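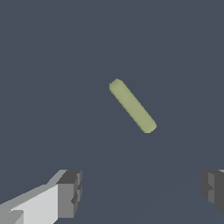

Grasp pose estimation can be treated as regression when the object is simple enough. The network takes one wrist view and returns the position of the object's center and the angle of its long axis in the image plane. Our test object is a capsule, a cylinder with rounded ends, rendered in one softly shaded color on a plain background. A rod lying on a diagonal, with the open fingers on either side of the lower image, is the usual starting view. Because both ends are alike, an angle and the same angle plus a half turn describe the same pose. Regressing the raw angle therefore gives a jump in the loss where the range wraps. We regress the sine and cosine of twice the angle and halve the result at test time.

Training data

The Jornard set holds 300 rendered views. Rod position and angle are drawn uniformly; rod length is fixed. Camera pose relative to the gripper does not change. Hold out 51 views for validation and do not use them to pick the learning rate.

Baseline

Medina and Pakzad fit a line to the segmented pixels by principal axes. It needs no training and does well when the rod is fully in view. It degrades when a finger covers one end, as the visible part then shifts the estimated center. Color thresholds must be reset if the lighting model changes.

Reading the error plots

Report center error and angle error separately. A mean over both has no useful unit. Angle error is taken modulo a half turn, so it can never exceed a quarter turn. Check your code against this bound before plotting.

Exercise

1. Derive the gradient of the doubled-angle loss.
2. Train with batch size 8 and compare against the baseline on the held-out views.
3. Repeat with up to 2 pixels of jitter on the input. State which of the two errors grows faster.

Send code questions to Amancay Farías. Written answers are due in April.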